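Sorting and Storing Small Household Items: A Student Project Report
Submitted by Teófilo Puma, January 2020

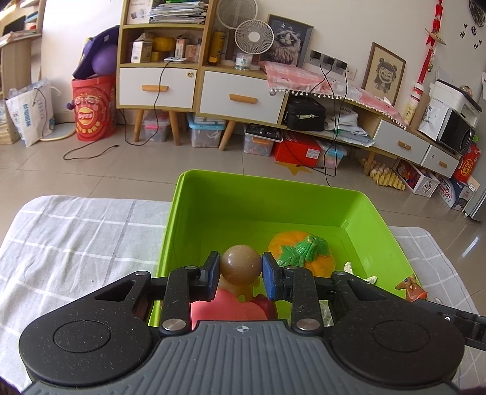
1. Purpose

The project examined how small loose items in a shared living room can be put away so that they are found again quickly. Toys, papers, chargers and stationery tend to settle wherever there is a flat surface, and the household taking part had asked for a method that did not require new furniture. The work was carried out under the Clarkum home organization unit, which requires each student to study one room in use and report on it.

2. The room

The room has a beige tiled floor and is used for meals, homework and play. The table serves all three purposes and was kept under a checkered cloth throughout the study. Storage consists mainly of a wooden shelving unit on splayed legs, with white drawers that have orange handles. Papers and books were piled on top of the unit beside a desk fan. The middle shelf held small white boxes and other items, and translucent storage boxes stood on the floor underneath. Cables ran down from the shelf and across the tiles.

The household considered the drawers the proper place for most things, but reported that they were seldom opened during the day. The storage boxes were reserved for items needed a few times a year.

3. Method

All loose items were first gathered and entered on a list, which came to 260 entries. Each was then assigned to one of 7 groups: toys, paper, writing materials, cables and chargers, seasonal items, household tools, and items belonging in another room. Toys made up 130 entries and were treated as the main part of the project.

A bright green open-topped plastic bin was placed on the table for the toys. It received pieces of mixed size and shape, among them a brown ball, a pink and red toy and an orange toy pumpkin with green leaves. No lid was used. Family members were asked to return toys to the bin before each meal and to move the bin off the table afterwards if the space was needed.

Two labelling systems were compared for the other groups. The first, Finura, uses narrow written labels fixed to the front edge of a container. The second, Detar, uses coloured cards placed inside it. Each was used for the same length of time and with the same groups of items.

4. Results

The open bin was used more consistently than any other container in the room. Younger members of the household could see what was inside and put toys back without help. Its weakness was that small pieces worked their way to the bottom and the bin had to be emptied to reach them. A shallow tray inside the bin was discussed but not tried.

Written labels were preferred for paper and writing materials. The coloured cards were often covered by the contents and were removed from two containers before the end of the study. Cables remained the most difficult group. They were in daily use, and sorting them into a box meant that they were taken out again the same evening.

The pile on top of the shelving unit was reduced but returned in part. Much of it was school paper awaiting a decision, and a storage method alone did not settle what should be kept.

5. Recommendations

The toy bin should be retained, with the smallest pieces moved to a separate container. School papers should be reviewed at the end of each term, with a further review in July. Cables should be shortened or tied along the back of the shelving unit and kept clear of the walking area.

6. Limitations

One household took part, and the list of items was prepared by a single student. Seasonal items were not followed through a full year. The original list and the labelling record are held with the unit coordinator and may be consulted on request.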